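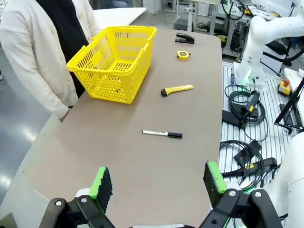

Brostitier Fingertip Service Kit, second revision
Reviewed by Idris Kemeys
Thursday, August 14, 2025

The Brostitier kit covers the wear parts on a two-finger parallel gripper: pads, pad backing plates, replacement screws, a torque driver and a setting gauge. I bought one for a tabletop cell that sorts small stationery and hand tools into a basket. The cell has two white arms on slotted aluminum extrusion, and its pads had reached the point where thin round items rolled during the close.

Contents and finish. The pads come in two grades of foam, sealed in separate bags. The backing plates are flat and the holes line up without filing. The screws are ordinary hex socket types with thread compound already applied. The driver is preset and can't be adjusted, which suits a shop where several people do the same job. The printed sheet is poor. Two of its drawings show the first revision plates, and the order of steps assumes the gripper is off the arm.

Fitting. I did the work with the gripper on the arm, power locked out and the wrist turned so the screw heads faced the bench. The first finger took 25 minutes and the second 7. Most of the difference was old adhesive, which the supplied scraper smears. A plastic razor blade works better. Clean both faces with alcohol and let them dry before the new pad goes on. Tighten the screws in two passes, alternating, or the plate lifts at one corner and the pads meet at an angle.

Setting. After a pad change the closed position is wrong by the difference in foam thickness. The gauge is a stepped block that goes between the fingers while the gripper closes at low force. Read the step, enter the offset, repeat. Three closures gave the same reading on the soft grade. The firm grade needed more, as it takes a slight set in its first few closures.
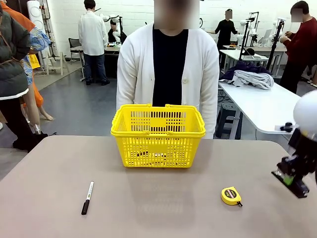
For checking I use the objects the cell has to handle, and I keep the layout the same every time. A marker is the hard one. It is narrow, it is smooth, and a small error in finger height either scrapes the table or closes over the top of the barrel. A tape measure is easy to hold and hard to release cleanly, as the case tends to stick to soft foam. With the soft grade I had to add a short pause after opening. With the firm grade I did not.

The release point into the basket also has to be checked again. New pads stand farther out from the plate than worn ones, and a rim clearance that was safe last month may not be. I raised the approach height, ran it at reduced speed with a hand near the stop, then brought it down in small steps. The sheet does not mention this at all.

Cable dressing is outside the kit, but do it in the same session. Turn the wrist through its full working range and watch the loop at the gripper. If it can catch on the basket, shorten it. 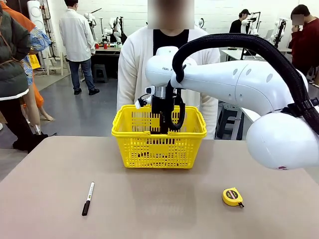
Tegwen Hopkin wrote in to disagree on the loop. A short loop pulls on the connector at the end of wrist travel, she says, and she would sooner leave it long and tie it back to the sleeve. She also skips the supplied gauge and uses a Rosser feeler set, which reads finer and fits between the pads at the tip as well as the root.

Her point on the connector is fair. Leave enough slack for full travel and tie back the rest. On the gauge I'd keep the stepped block for routine changes and use feelers if the tips meet before the roots.

Wear. I have run the firm pads for 30 shifts. The edges have rounded slightly and the grip is unchanged. The soft pads were marked by the tape measure case much earlier and I would not fit them again for mixed objects.

Verdict. Good plates, good driver, usable gauge, bad instructions. Buy the firm grade. Discard the scraper. Write your own sheet with the rim clearance check on it and keep it in the box with the spare screws.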